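Planning for Lab Equipment, Handout 4: What the Quote Leaves Out

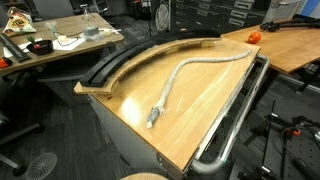
Most equipment plans I read begin with the arm. The students have found a model they like, the vendor has sent a glossy PDF with a payload number on it, and the rest of the budget is squeezed into a line called "accessories and misc." I want you to start from the other end, with the surface the work happens on. A rope laid across a wood-topped cart is a fair test of any plan, and a cheap one. The rope costs next to nothing, but the cart, the curved plywood, the black rail along the back, the perforated board and its clamps all came from somewhere, and each had to be paid for or dug out of a storeroom. Go through your own plan and see how many items of that sort it has. Drafts handed in last June had, on the whole, none.

Reading a quote

A quote is a sales document. It is accurate in the sense that the company will sell you those items at that price. It is not a list of what you need, and the person who wrote it has never seen your room.

For this unit we use two quotes, both in the course packet. The Camora quote is for an arm, a controller and a basic gripper. The Nallden quote is for a similar arm with a "complete starter cell." Read both before you go on.

Things to look for in the Camora quote:

The gripper is listed, but the fingers are listed as "application specific." Somebody has to make them or buy them. Soft rope and a round tomato do not want the same fingers, and a plan that names both as test objects with one set of fingers should say why the author thinks that will work.

The cable from the controller to the arm has a stated length. Measure your room. If the cable is too short, the longer one is an extra, and it is priced like jewelry.

Shipping is "to be confirmed." Never carry a blank forward as zero. Put a number in, mark it as a guess, and ask.

Things to look for in the Nallden quote:

The word "complete." Complete for whom? Their cell has a flat metal table and two fixed brackets. If your work needs a curved barrier at the back to stop things sliding off, that isn't in there.

The annual support fee is on page 4. It starts in the second year, after most student projects are over and the department is the one paying.

The small items

I keep a running price for mounting hardware, by which I mean clamps, plates, screws, connectors and cable ties. The last cell I helped plan came to $448 for that group alone, against a first estimate of $40. The estimate was mine, so I am not making fun of anyone. I had pictured a bag of screws. I had forgotten that every sensor you bolt down needs a bracket, that the bracket needs a plate, and that the plate comes from a catalog with a minimum order.

Some rules for this section of your plan:

Write down each thing that has to be held still, then what holds it.

Write down each thing with a wire, then where the wire goes and where it plugs in.

Count outlets. Fans, chargers and the rest of the room use them too.

Don't list a stool or a chair as free if you are planning to take it from the office next door.

Carts, tables and the question of moving

A cart with a handle looks like a bargain next to a fixed bench. You can roll it away, and the room can be used for something else. I have heard this argument in every planning meeting I've sat through, and I'd like to see some evidence for it. Once a setup has been lined up with the table next to it, people are very unwilling to roll it anywhere. If you move it, you measure everything again. A plan that saves money by sharing a room has to include the hours spent lining things back up, and I have yet to mark one that did.

That doesn't make the cart a bad choice. A salvaged cart with scuffs on the top may serve you just as well as a new bench. But shiny tops reflect the room lights, and if your project uses a camera you should check for glare before you spend anything. A matte covering is inexpensive. Finding out in week nine is less so.

Case: the Drindeck bench

Drindeck sells a modular bench for small robot cells. The base price in our packet is $2,110. Their brochure says it "pays for itself in setup time," and gives no setup time, before or after. When you see a claim like that, write to the company and ask for the figure and how they got it. Keep the reply with your plan. If there is no reply, put that in the plan too.

Compare it with the Nyberg plan, a past student project included with permission. Nyberg used a used cart, cut plywood and secondhand rail. On paper it came in far below Drindeck. Look at the labor line, though. The students gave their own time a value of zero, and so the comparison tells us very little. Redo it with a wage you would be willing to work for. I won't say which option comes out ahead, as it depends on the wage, and you should be ready to defend yours.

Contingency

Ten percent is the usual figure and I have never found out where it comes from. For a first setup I don't believe it. Look at which lines in your plan are real quotes and which are guesses, and put the contingency against the guesses. If everything is a guess, you don't have a budget yet.

For next class

Bring a one-page plan for a tabletop cell that handles one soft object and one round one. Split the costs into bought, borrowed and made. For each borrowed item, give the name of the office that agreed to lend it. Mark every guess with a G. Plans with no G on them will be returned unread.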